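Flondura recalls hand-held gripper after finger pads slip under load

2023-01-31

Flondura has asked users of its hand-held data collection gripper to stop lifting glass or framed objects until the finger pads have been checked. The notice covers 387 units, all supplied since November.

The fault was found at the Traredholm test site, where a recording session was halted when one finger failed to hold its closing force. The trigger stayed fully pressed, but the gap between the fingers grew slowly and the object fell. No injury was reported. A check of the session logs found 66 further cases in which the grip had loosened without a drop.

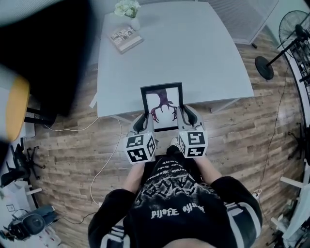 A framed picture is held by its bottom edge with the hand-held gripper at a table.

Siiri Lindqvist, test engineer at Traredholm, traced the problem to a retaining screw in the finger linkage. The screw works loose with repeated use and lets the finger open under a steady load. Thin, rigid objects are the worst case - the pads have little surface to press on, and any play in the linkage shows up at once.

The marker cubes are not affected. Position data remains usable, but recordings in which the grip loosened should be flagged before they are used to train a robot arm.

Kettunen, which makes the linkage, will supply a locking screw free of charge. Fitting needs a hex key and no recalibration. Units already fitted with the new part carry a serial number of 2809 or higher.

Ginevra Mazza of Flondura said the screw should be checked after every 100 grasps until the new part is in place.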